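Home | About us | Take part | Past studies | Contact

Print this page | E-mail this page

Participants wanted: does washing up by hand really take longer?

We are looking for 40 households in and near Jakness to keep a washing-up diary for two weeks. You do not need a dishwasher. You do not need to be tidy. If you have strong views about how washing up should be done, you are welcome, but please leave them out of the diary.

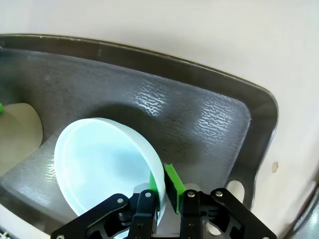 Page last changed: January 20, 2025

Most of what gets said about household chores rests on people guessing. Ask someone how long they spent at the sink last week and you will get a number, and the number will be wrong. Our last survey had 392 replies, and we don't believe a good part of them. One household claimed to have washed up for 147 minutes on a single Tuesday. Perhaps they did. Several couples each claimed to do nearly all of it, and we would like to meet the person doing the rest.

So this time we want diaries filled in on the day. Dexter Kowalczyk, who ran the survey, thinks the diaries will show the same muddle with better handwriting. Myrtle Villanueva disagrees and designed the form. You may end up proving either of them right.

What we ask of you

Fill in one line each time anybody in the house washes up. Write down when they started, when they stopped, who did it and whether they were doing something else as well (radio, phone call, arguing). Leaving a pan to soak is not washing up. Wiping down the worktop is, if you do it in the same go. Rinsing a single mug counts, and yes, we know that is annoying.

Everyone over twelve in the house should be willing to be written about. If one of you isn't, please don't apply and hope to talk them round later. We lost a lot of diaries that way last time.
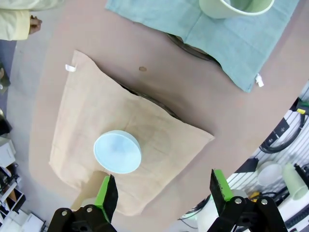 There is also one home visit of less than an hour, at a time that suits you. Cletus Kowalczyk or Hollis Abernathy will come and go through the form with you, measure how high your sink is and ask where things are kept. They won't look in your cupboards unless you ask them to. Please don't clean up for the visit. People always do, and then the sink we are told about and the sink we see are different sinks.

What you get

A shopping voucher at the end, sent by post once we have the finished diary. It won't make you rich. If you drop out halfway we will send half, with no questions. You will also get a copy of the findings, written in ordinary English, including the parts that didn't work.

What you won't get is advice. We are not selling a method, a brush or a course, and we can't tell you who in your house is right. We have also been asked if taking part will make family life fairer. We have seen no evidence for that.
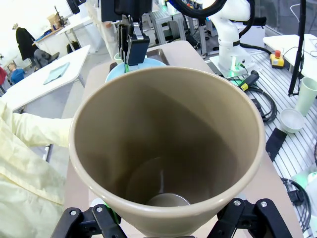 Who can't take part

Anyone who washes up for a living, lodgers who don't share the kitchen, and anyone who took part in the Plotora pilot. If you only filled in the survey, you can still apply.

How to apply

Write to Alaric Achterberg, Household Time Study, Ulloa House, Jakness. Tell us how many people live with you, how old they are and who usually washes up. If there is more than one answer to the last question, give all of them. We will reply to everybody, though not quickly. Diaries start in September and places will be drawn by lot, so writing a long letter won't help.

Print this page | E-mail this page

Related items

Why we stopped asking people to estimate
Ironing diaries: what went wrong
The Plotora pilot: a short report
Laundry study at Nernico (closed)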